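The Sock Problem, and Other Things on the Rack

Small-flat laundry, from a writer with no dryer, no balcony and a table that has to do everything

13 June 2020

Washing day again. It's always washing day. One load of darks, one of towels, and then the stuff that belongs to neither and sits in the bottom of the hamper till somebody needs it.

I've been drying indoors since March. Before that it was the shared line out the back, two wires and a bag of pegs that got shorter every week. Now it's the lounge room. Window open a hand's width, heater off, doona shoved behind the couch out of the way. You learn a bit about air when you live like this. Mostly that there isn't enough of it.

First thing. Spin it twice. Our machine is an old Hasero front loader that came with the lease, and the second spin adds 19 minutes and takes a day off the jeans. Worth the noise. The downstairs neighbours may feel differently.

Second thing, shake everything. Hard, once, by the hem. Tee shirts especially. A shirt that goes up crumpled comes down crumpled and then you're looking for the iron, and the iron is in the cupboard under the suitcases.

Then the racks. I've owned a few. The Cliden was the concertina sort, wide, wobbly, took up the entire hallway so you had to go sideways to the loo. Good for sheets. Hopeless for anything under the size of a pillowcase. It lost a leg in the move and I didn't replace it. The Nadaria hung off the back of a door and left marks on the paint, which I will be hearing about when the bond comes up.

What I'd tell anyone now is go up, if the room won't let you go out. A centre pole and arms that spread from it. Small footprint. You hang the long things on the outside and the smalls further in, and you turn the lot round at lunch if you remember to.

Blacks are their own headache. They show every bit of fluff off the towels so they get washed alone, inside out, cold. Cisneros do a liquid for darks that I keep buying because the bottle pours properly. Does it keep them black? Couldn't say. My oldest jumper is a sort of charcoal now and it started out a lot darker.

And folding. I fold at the table, standing up, becuase if I sit I stop. White top, so the dark things are easy to find and so is the fluff. Wipe it down first – tea rings, pencil, whatever's been left there from the morning. Stools pushed back out of the road.

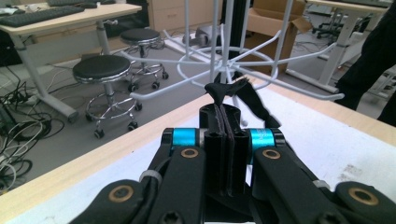
Small black pieces last, always. They're soft and they won't hold an edge, so don't fight them. Flatten with the side of your hand, in half, in half again, onto the pile. Anything with a long bit that flops gets rolled up instead. Socks go in a heap to be matched later, in front of the telly, and the odd ones go in a shoebox on top of the wardrobe. I'm told there are people who throw the odd ones out after a month. Brave.

Towels in thirds. Tea towels however they land. Fitted sheets I ball up and sit something heavy on, and I've made my peace with with that.

One more, while I'm near it. Don't leave the pile on the table overnight. It gets moved to a chair, then the bed, then the floor, and by Thursday it's back in the hamper with the dirty stuff. Carry it in while it's still square. Open the drawer. Put it away.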